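The Slow Road Up to Vachon

I had been promising myself this trip for years, and in October I finally stopped promising and went. Vachon is one of those mountain villages that looks close on a map and then makes you work for it, with 18 miles of switchbacks after the last gas station (fill up, please, and buy the snacks too). 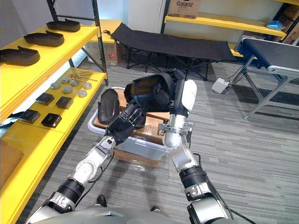
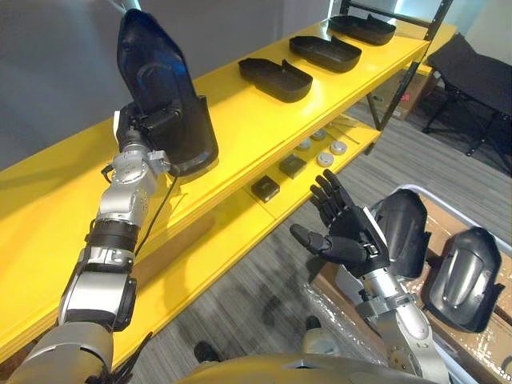 The white bin on the striped carpet, and the yellow shelves.

I stayed at the Pirnater, a guesthouse with creaky floors and the thickest quilts I have ever slept under. Breakfast is at 7, and I mean 7, because the bread comes out then and people are waiting for it. I'm not a morning person at all, but I was down there every day in my wool socks, happy as could be, with my hands around a bowl of coffee and the windows still dark.

The walk everyone asks about is the one up to Lake Trultirero. You climb 1000 feet through larches, which had gone the most wonderful gold, and then the trees quit and it's all rock and wind. I had to stop a lot. I told myself I was admiring the view, and some of the time I was! The lake is smaller than I'd pictured and so green it looks almost milky, and I ate my cheese sandwich beside it with my hood pulled tight and didn't want to leave.

Getting down took me longer than going up, my knees being what they are. If yours are anything like mine, bring poles. I'd left my good pair in the hall closet at home, where they did me no good whatsoever.

One more thing, for anybody planning to go: the Goltix bus runs down the valley at 4:30 in the afternoon, and in the fall that's the last one. I caught it with my boots untied and slept most of the way. I'll write up the second half, with the hot springs, once I've done the laundry.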